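Two-Arm Handling of Hand Tools: Project Report
Mar 27, 2025

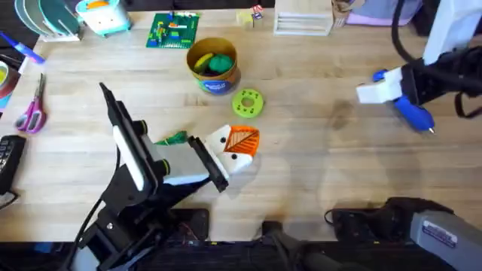 Our project looked at whether a policy trained on teleoperated demonstrations could keep hold of an ordinary hand tool while the rest of the table changed. Most of the work we read for the literature review used blocks or cups on a clear surface. We wanted the clutter left in. The bench carried household and craft items during recording, such as the pink-handled scissors, the building baseplate with its coloured bricks and the open cardboard canister, and the tool in the right gripper was a blue hot glue gun held nozzle down. The left arm was given a separate object to hold.

Method

We collected 300 demonstrations over one term. One operator drove both arms using the leader set, and a fixed camera recorded the workspace. Each demonstration started with the glue gun on the table and ended when the right arm held it over the target area for 5 seconds. The glue gun was never plugged in.

Demonstrations were split into 2 groups. In the first, the background items stayed in the same places for a whole session. In the second, we moved them between every demonstration, following a list of layouts we printed out beforehand. The target area was the same in both groups.

We logged everything with Flutelo, which lined up the joint readings and the camera images. The first batch from August had a timing error between the two arms and was thrown out. It is not part of the 300.

One policy was trained on each group, with the same settings and the same number of demonstrations. Training ran overnight on the shared machine in the Morrison lab.

Results

Each policy was tested in 100 trials, using layouts that neither had seen. A trial counted as a success if the glue gun was picked up by the handle and held over the target without slipping.

The policy trained on fixed layouts succeeded in 41 trials. The policy trained on moved layouts succeeded in 68. We expected a gap but not one this size. Most failures of the fixed-layout policy came in the reach, before the gripper closed. It went toward the spot where the tool had usually been and shut on nothing, or on the edge of something else.

The moved-layout policy mostly failed later. It would take hold too close to the trigger, and the tool would turn in the grip as the arm lifted. We think the weight of the glue gun is part of this, as the body hangs to one side. Softer finger pads from Zotell helped in a few informal tries, but we did not have time to run them properly and they are left out of the totals.

Limits

We used a single tool. The layouts were also drawn from the same pool of objects, so we can't say how either policy would do with items it had never seen at all. Lighting was kept steady, and we did not test near the window. With only one operator, the demonstrations may share habits that another person's would not.

Next steps

The Fusterance group has offered the use of its second bench next term. We plan to repeat the test there with a screwdriver and a pair of pliers, keeping the moved layouts and adding a second operator. The left arm's part in the task also needs a clearer measure, which the current success rule does not give.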